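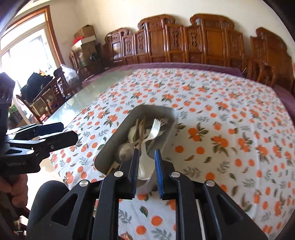 Forks, spoons and chopsticks in the tray, on the orange-print tablecloth.

I got to Jytte Bisgaard's place twenty minutes early, which I never do, and she handed me a peeler before I had my coat off. "You can ask me things while you work," she said. So that's how this interview happened, me over a bowl of carrots and Jytte across the kitchen with a pot big enough to bathe a toddler in.

If you live on the east side of Fostell you've probably eaten her soup. She has run the Sunday lunch on Pretorius Street for 8 years now, and people still ask me what it is exactly. Is it a church thing? (No.) Is it a restaurant? (Also no, and please stop calling her for reservations!) It's a long lunch where you sit next to people you don't know.

"I moved here in September and by Christmas I knew the mailman and my dentist," Jytte told me. "I thought, well, this is silly. I can cook. So I put a note up in the laundromat."

How many came that first time? She laughed. "Three. And one of them was looking for the laundromat."

One of those three was Kurniawati Kusuma, who came in halfway through my carrots with a bag of limes and strong feelings about how I was peeling them. She cooks every other week now. Before her, she says, the menu was soup, bread, and more soup.

"I love Jytte, but there was no chili in that house," Kurniawati said. "Not one! I brought my own sambal in my purse."

"She did," Jytte said. "I thought it was jam."

I wanted to know if they ever fight about the food. They looked at each other for a while. There was apparently a bad month over peanut sauce, and I was asked to leave it there, so I will.

Money is the part I was most curious about. There's a jar by the door and you put in what you want. Last month it came to 243 dollars, and that covered everything but the gas. The one time they needed real money was when the stove died. A new one was 900 dollars, and Jytte was ready to call the whole thing off. "I had the sign written," she said. "It was a nice sign, too." Then Haziq Ngui, who comes mostly for the dumplings by his own account, passed a hat around the table and then went and passed it around the barbershop.

I caught Haziq later, out on the back steps. He's a quiet guy and I had to work for it a bit. "My wife died and I was eating over the sink," he said. "You come here, somebody asks you to pass the rice. It's a small thing. I like being asked." Then he wanted to talk about his tomatoes, so we did that for a good while. (He's growing them in buckets this year. Ask him about it if you have an hour.)

I asked Jytte whether she would ever make it bigger, get a hall, maybe a second day. She shook her head before I finished. "Then I need a microphone. I don't want to eat lunch with a microphone."

Lunch is at noon every Sunday, and you don't need to sign up. Kurniawati is cooking next week. She says bring limes.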